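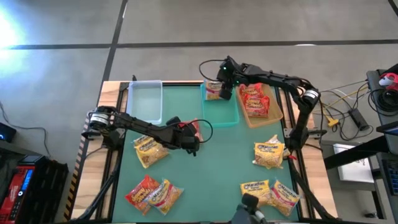 Automation Lead, Tatton Fulfillment
Progress report to the operations director, second period, through February

1. Scope

The Vedport site packs mixed dry goods for convenience stores. Funding was approved for one trial cell that sorts small soft packets by product into containers, work now done by hand at the returns and repack benches. The trial covers the sorting step only. Carton opening, date checks and sealing stay with the packing team.

2. Status of the cell

The cell is set up on a table with a green mat as the pick area and the containers along the far edge. Arms are mounted on both sides. The test product in this period was instant noodles, in yellow Maruchan packets and in red packets with a cheese flavor print. The two types were chosen for the color difference, which takes the reading of labels out of the problem for now. Packets are put down at mixed angles, some overlapping, as they come out of a returned carton.

Sorting of single, flat packets is accepted for the next stage. Overlapping packets are not. The usual fault is that the gripper closes on the top packet and drags the lower one with it. Packets standing on edge against a container wall are a smaller problem and are left alone unless they block the next drop.

A shallow tray gave fewer missed drops than a deep bin, but packets slide out of it when it is carried to the seal station. We have asked Laxdal for a tray with a higher lip on the short sides. Delivery is open.

3. Software

The Stoseo task planner was updated once in this period. The update fixed the case where both arms reached for the same packet and stopped. It also made the cell slower at the start of a batch, and the supplier has the logs. Until that is closed we are not quoting a cycle time.

4. Effect on staff

There are 11 people on the repack benches across both shifts. None has been moved on account of the trial, and hours are unchanged. Two packers from the day shift now split their time between the bench and the cell. They load product, clear faults and write up each stop on a paper sheet kept at the cell.

The following points came out of the shift talks:

Bench staff handle damaged packets by feel. A split seam is found when the packet is picked up, before anyone looks at it. The cell has no equal to this, so a hand check has to stay ahead of it. The first plan had no such step and has been changed.

Wrist strain was the main complaint at the benches before the trial. Staff working part of the shift at the cell report less of it, but they also report more standing. A stool of the right height is on order.

Fault clearing is skilled work and is still paid at the bench rate. The packers have raised this and I support a review. A decision is needed from your side before more people are trained.

Training takes 8 hours per person, given in 2 half-shift sessions. Night shift has not been trained, so the cell does not run after 10 p.m.

5. Open items

Cables at the right side of the table are to be put in floor covers before the cell moves to the packing hall. The safety review for the hall will not start until this is done.

Overlapping packets: a shaking plate ahead of the mat will be tried first — it is the cheaper option — and a suction tool second.

6. Budget

Spending is within plan apart from the trays, which will run $2000 over. I propose to cover this from the travel line. No other change is requested.

7. Next period

Move to the packing hall, first training for night shift, and a run of 2000 packets with the hand check in place. Results will be reported with stops listed by cause.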